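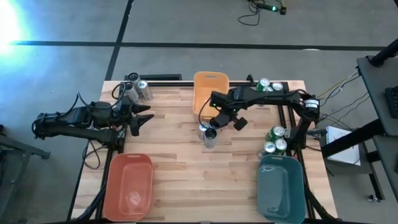
Yurani Apaza asked whether the two arms have to be re-zeroed every time the table gets bumped, and her question comes in so often that we've moved it to the top. No, you don't! A bump that doesn't shift the mounts changes nothing. Push each arm to its rest pose, run the check program, and look at the offsets. If they're where you left them, carry on.

What if an offset has moved?
Loosen nothing yet. Check the mount bolts first, all 4 on each side, with the arm powered down and supported. A mount that has crept a hair along its rail will throw off every pick on that side, and snugging it back against the stop usually brings the numbers right home. It's a very satisfying fix.

How often should I look at the cables?
Every morning, and it takes about as long as pouring a coffee. Move each wrist slowly through its full turn and watch the loop. You want enough slack that the cable never goes tight, and not so much that it catches a bin rim or sweeps a can over. If you see shiny spots on the jacket, move the tie and order a spare.

Which bins can I use?
Any color you like, as long as the rims are the same height as the ones you taught with. We love the ones with handle slots (so easy to swap between runs), but teach the drop point away from the slot so a finger can't snag in it.

Do full cans work?
We set up with empties and stay with empties. They're light and forgiving, and a dropped one rolls off without a drama. A dented can is fine for practice but will mess with your grip width, so keep those out of a timed run.

When do the finger pads need changing?
We go by 405 hours on the Plukoson pads. Change both fingers together, wipe the metal clean, press for 45 seconds, then redo the grip width. Please don't skip that last part, new pads are thicker than you think!

Can both arms reach the middle at once?
They can, and it's great fun to watch once the shared zone is set up in Elik. Until then, run one arm at a time at low speed with a hand near the stop button.

Where do I send a question that isn't on the page?
Use the Mevent contact form and put the arm side (left or right) in the subject line.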